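How to Descale an Electric Kettle Without Ruining a Weekend

If you live on hard water, the inside of your kettle looks like the floor of a cave. You have probably stopped looking in there. I did, for most of a year, until a flake the size of a fingernail turned up in a guest's tea and she was too polite to mention it.

The white crust is mostly calcium carbonate. It won't poison you. It will slow the kettle down, make it roar like a truck on a hill, and leave a skin on your coffee. Acid dissolves it, and you own some.

What you need

White vinegar or citric acid powder
A soft cloth or an old dishwashing brush
Water
Patience, or a show you've been meaning to watch

Vinegar or citric acid?

Vinegar is cheap and works. It also makes the house smell like a pickle factory, and the first cup afterward may taste like one. Citric acid has no smell, costs little more, and keeps for years in a jar, provided you label the jar. I once sugared strawberries from an unlabeled one.

My own kettle is a Brostura, bought in October to replace a Tullier whose lid hinge gave up. Both scaled up at the same speed. Price makes no difference to limestone.

The method

1. Unplug the kettle and empty it. Tip out any loose flakes.

2. For vinegar, fill it halfway with equal parts vinegar and water. For citric acid, fill it halfway with plain water and hold the powder back for now.

3. Plug it in and bring it to a boil. Stay in the room. Boiling vinegar foams more than you'd think, and a full kettle of it will climb out of the spout and run under the base.

4. Switch it off and unplug it. If you're using citric acid, let the water stop bubbling, then add a heaped tablespoon slowly. It fizzes.

5. Leave it for 18 minutes. Twenty is fine too, but I timed it once and eighteen is when mine came clean.

6. Pour it down the sink and wipe the inside with the cloth. No steel wool. The scratches give the next crop of scale something to hold on to.

7. Rinse, fill with fresh water, boil, and throw that water out. Do it twice after citric acid and three times after vinegar.

The spout filter

Most kettles have a little mesh screen that pulls out or clips off. Soak it in a cup of the same hot solution while the kettle does its time. Getting it back in is the hardest part of the whole job, and the manual's drawing will not help you.

How often

Every month or so with hard water, every season with soft. If you can hear the kettle from the yard, go by that instead.

Leftover solution, once cool, is good for faucets and the shower head. Keep it off marble and other natural stone, which it will etch, and never mix it with bleach.
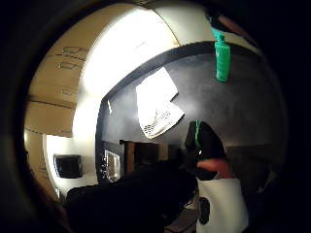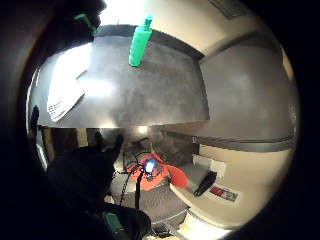
So-yul Kwon writes that lemon juice did the job on her small travel kettle, though it took two rounds and she had to fish the seeds out of the spout with a toothpick. She also rinses with cold water between boils and says the taste goes away faster. I'd strain the lemon first, but I'm going to try the cold rinse.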